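Packing and Sending a Donation Box: Frequently Asked Questions

Oltley Household Exchange

Print this page | E-mail this page

Most of the questions we get are about boxes: what size, what goes in first, what to do with the paper. The answers below cover small household goods sent to our sorting room at Korncombe or dropped off at the Sukport counter. Furniture and large appliances are handled separately. Call before you bring those.

What size box should I use?

A medium cardboard box is best. Our shelves take boxes up to 40 cm on the longest side, and anything bigger has to be opened and split up before it can be stored. If you have a lot to give, send two medium boxes instead of one large one.

Can I use a box that has already been through the mail?

Yes. Remove or cover the old address label and any barcodes. Check the bottom seam and the corners. If a corner is soft or the cardboard has a crease running all the way across a side, use that box for paper recycling and find another.

How heavy can a box be?

The limit is 33 pounds. A bathroom scale is accurate enough. Weigh yourself, weigh yourself holding the box, and subtract. Books and canned goods reach the limit fast, so fill the rest of the box with linens or plastic items.

Where is the best place to pack?

Anywhere flat that you can reach from two sides. Many people use a bed. It's a comfortable height, small things don't roll off, and you can lay everything out before deciding what goes where. The one drawback is that a mattress gives under the weight, and the box can lean as it fills. Move it to the floor or a table before you put in anything heavy or tape the top.

Put an old sheet down first if the box has been in a garage or basement. Cardboard picks up dust and leaves it on light bedding.

What order should things go in?

Heavy and flat at the bottom, light and soft at the top. Items still in their store packaging can stand along one side, where they hold each other up. Bagged items go in the space that's left. Press the air out of bags before you close them.

Do I need to wrap everything?

No. Wrap glass, china and anything with a thin handle. Clothing, towels, unopened packages and plastic kitchenware can go in as they are.

What should I use to fill the gaps?

Crumpled paper works well. Plain packing paper, tissue paper and the paper that came in other parcels are all fine. Crumple each sheet loosely into a ball about the size of a grapefruit and push it down into the gap. A ball that is squeezed tight takes up less room and doesn't cushion much. Keep a few next to the box while you pack so you can fill in as you go.

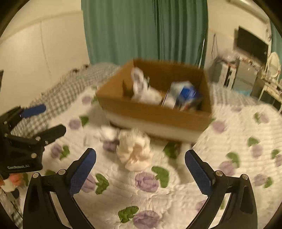 Crumpled paper beside an open box on a bed.

Please don't use shredded paper. It gets into everything, and our sorters have to pick it out by hand. Foam peanuts are accepted only if they are tied up in a bag.

I'm unpacking a box from you. Do you want the paper back?

If it's clean, yes. Flatten it with your hands, fold it once and put it in the box. You don't need to iron it or remove every crease. Tissue paper tears easily and usually isn't worth saving after the second use. Most curbside programs take packing paper, but check the rules where you live, as some exclude tissue.

What about plastic bags?

Clean bags can be reused inside the box to hold loose items such as socks, craft supplies or cutlery. Don't send empty bags. We have more than we can use.

Can I send opened packages?

It depends on what's in them. Opened packs of light bulbs, batteries, paper napkins or candles are fine if the rest are unused. Tape the opening shut. We can't take opened food, medicine, cosmetics or cleaning products.

How should I close the box?

Use packing tape at least 2 inches wide. Run one strip along the center seam and one across each end – top and bottom. Masking tape and string don't hold. If the flaps won't lie flat without pushing, take something out.

What do I write on the outside?

Write KITCHEN, LINENS, CLOTHING or MIXED in large letters on one side. Your name is optional. A full list isn't needed, but if there is glass inside, write GLASS on the top as well.

When can I drop off?

The Sukport counter takes boxes during posted hours all year. The Korncombe sorting room closes for part of October for the annual inventory. Please don't leave boxes outside – they get rained on, and then we have to throw the contents away.

Do you give receipts?

Yes, on request at the counter. The receipt shows the date and the number of boxes. We don't put a value on the contents.

Questions not covered here can be sent to Manju Upadhyay, donations desk, Oltley Household Exchange.

Last updated 2019-05-11

Contact us | © Oltley Household Exchange | Back to top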